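Refinishing a thrifted dresser: strip it all the way or just sand and paint?

Posted by Nobuhle Mabuza in Furniture and Wood

I picked up a six-drawer dresser at the Rustell thrift store in July for $49. It is solid wood on the top and drawer fronts, and the sides look like veneer. The finish is dark, a little sticky on the top, and there are two white rings near the back corner. I want to paint the body and keep the top as bare wood with a clear coat.

My first plan was to strip the whole thing with a chemical stripper. My brother-in-law says that is a waste of money on parts that will be painted anyway. I have a random orbit sander, a scraper, and one garage bay to work in. Do I need to strip the body, or can I scuff it and prime? And how do I get the sticky stuff off the top without gouging it?

Tuvska

Don't strip the body. If the old finish is sound, wash it with a degreaser, rinse, let it dry overnight, and scuff it with 150 grit by hand. Then put on a shellac-based primer. The shellac matters on old dark furniture because the stain will bleed through a water-based primer, sometimes weeks later. Two thin coats. Go easy on the sides if they are veneer, especially at the edges, where a power sander will go through in a few seconds.

The top is a different job. Sticky usually means the finish has softened from years of hand oil and furniture polish. Sandpaper will just gum up on it. Use a gel stripper on the top only, leave it for as long as the can says, and lift it with a plastic scraper, going with the grain. You may need a second round.

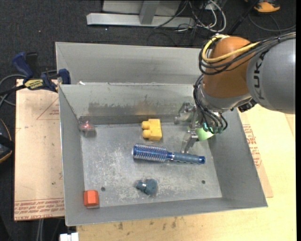
Once the sludge is off, wipe the top down with mineral spirits and leave it until the next day. Then sand 120, 150, 180. Don't skip to 220 if you plan to stain it, as the wood gets too smooth to take color evenly. The white rings are probably only in the finish and will leave with it. If they are still there after sanding, they will be hard to see under the clear coat.

Take the drawer pulls off before any of this and mark which drawer goes in which slot. Old drawers don't always swap.

Idahosa

just paint it all. I did one with chalk paint and no sanding and its fine

plosevness_536

Agree with Tuvska on the primer. I used a water-based one on a nightstand and had pink spots showing through by the second coat, so I ended up priming it again with shellac and painting it a third time.

One thing to add. If the dresser is old enough that there could be lead paint under the finish, buy a test kit before you sand anything. Open the garage door when you use the shellac primer too. The smell is strong and it hangs around until the next morning.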